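Seren Backup Appliance

Groserum
Local backup and file restore for small offices

Seren is a small server which stands in your office and keeps a second copy of your company's files. It works together with the cloud storage you already pay for. If the internet line is down, or if a colleague has deleted a folder by mistake, you can take the files back from Seren over your own network and continue to work.

We build it for companies that have moved most of their work to the cloud and are satisfied with that, but who still want one copy under their own roof. Typical customers are accounting offices, dental practices, architects and small schools.

What it does

Seren connects to your cloud storage during the night and downloads everything that was changed during the day. Old versions are kept as long as you decide. The standard setting is 12 months, and you can change it for each folder separately. Invoices can stay for many years and the folder with temporary scans can be emptied every week.

You look at the copies in a web browser. There is a calendar on the left side, you click on a day and you see the folders as they were on that day. One file, one folder or the whole company can be restored. The restored files go either back to the cloud or to a computer in the office, as you wish.

All data on the disks is encrypted. The key is created at the first start and it is shown to you only once, so please print it and put it in a safe place. Groserum does not have a copy of this key and we cannot open your disks for you.

Two models

Seren Bastos has 2 disk bays and is meant for offices with up to some 20 users. It has no display, only a status light on the front. It can stand on a shelf or on a cabinet.

Seren Clesemel has 8 disk bays and a small display which shows the last successful backup. It can be mounted in a rack or stand on its feet. We recommend it if you work with large drawings, video or medical images. The power supply is doubled, and one of them can be exchanged while the machine is running.

The software is the same in both models. If you start with Bastos and later change to Clesemel, you can move your disks to the bigger machine, and the history of your files will stay complete.

What is in the delivery

The appliance comes with the disks already installed and tested. In the carton you also find a power cable (two for Clesemel), a network cable, a set of screws for exchanging disks, the key for the front door and a printed guide. The guide has 12 pages and a drawing for every step. Mounting rails for the rack are ordered separately.
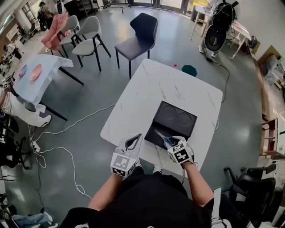 Installation of Seren does not need a technician. Connect the appliance to your network switch and to the power, wait until the status light is green, and open the address which is printed on the label at the back. For the unpacking, a table with as much free space as the square one with the marble pattern is enough for Bastos, and a pair of scissors like those with the blue handles will do for the tape on the carton. Do not push the blades deep, as the cables lie directly under the cardboard. The setup assistant then asks for the language, the time zone and the account of your cloud storage. The first download can take several days, depending on your line. You can work normally during this time, and you can limit the speed in office hours.

Where to place it

Choose a dry room with normal temperature, not beside a radiator and not in the full sun. Leave a hand's width of free space behind the machine for the warm air. Bastos is quiet enough for a room where people work. Clesemel has stronger fans and it is better to put it in a separate room or in a closed rack with ventilation.

We also recommend a small battery unit between the wall socket and the appliance. Seren understands the signal from most battery units with a USB connection and switches itself off in the correct order when the battery becomes low.

Licence and support

The price of the appliance includes the software licence and support for 2 years. There is no fee per user and no fee per gigabyte. After this period you can extend the support year by year. If you do not extend it, backup and restore continue to work, but you will not receive new versions and you cannot call us.

Support is given by e-mail and by telephone on working days. If a disk is defective, we send a new one before you return the old one. You are allowed to keep the defective disk if your data protection rules require it; please tell us this when you report the fault.

Questions before you order

Does Seren replace the cloud?
No. Your colleagues continue to work with the same programs and the same shared folders as before. Seren only reads from them, and writes to them only when you start a restore.

Can I have two appliances in two offices?
Yes. They can copy to each other at night. Both need a fixed connection, a mobile connection is usually too slow for this.

Can I use my own disks?
Only disks from the list in the guide. Other disks will be shown as not supported and the backup will not start.

Is mailbox backup included?
Mailboxes, calendars and contacts will come with the next version, planned for December. Customers with valid support receive it without additional cost.

Ordering

Both models are in stock. For an offer, please write to Paula Ardeleanu in our sales office and tell her the number of users, the size of your cloud storage and whether you have a rack. Schools receive a reduced price on request.

Page last changed: 30 October 2026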